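Picking from the bin, second attempt

12th February

In October I wrote that the gripper was finished. I was too optimistic. It could close, but the fingers did not meet at the tips, so anything thin escaped from it. Since then I have filed both fingers, changed the mounting plate two times and learned many new words for screws.

I work at Fundinley, the shared workshop, where I have a place for the arm two evenings a week. The program which chooses the next object I call Flekis. It is now 884 lines long, and I am sure that half of them could go away. It looks at the bin, makes a list of possible grasps and gives each one a score up to 1,000. Under 6 it does not try at all.

The score is my biggest difficulty. Last week one grasp received 967 and the fingers closed on air, next to the object. I searched for two evenings in the wrong place. The mistake was in my calibration: I had measured the height of the bin floor from the table and forgotten the thickness of the bottom. Now the bin is held with clamps, so at least it stays where I measured it.

For the tests I use things of different shapes. Long and thin is hard, round and flat is harder. The toy lobster is my favourite, for its claws give the program so many wrong ideas.

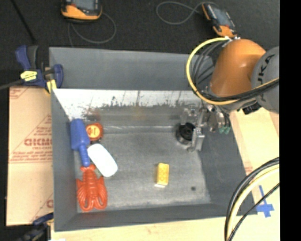
The gripper beside the black cylinder, with the lobster in the near left corner.

Next I would like to put soft pads on the fingers. A member here recommended Clenia rubber sheet, which can be cut with scissors. If you have glued rubber to metal and it stayed, please write to me which glue you used.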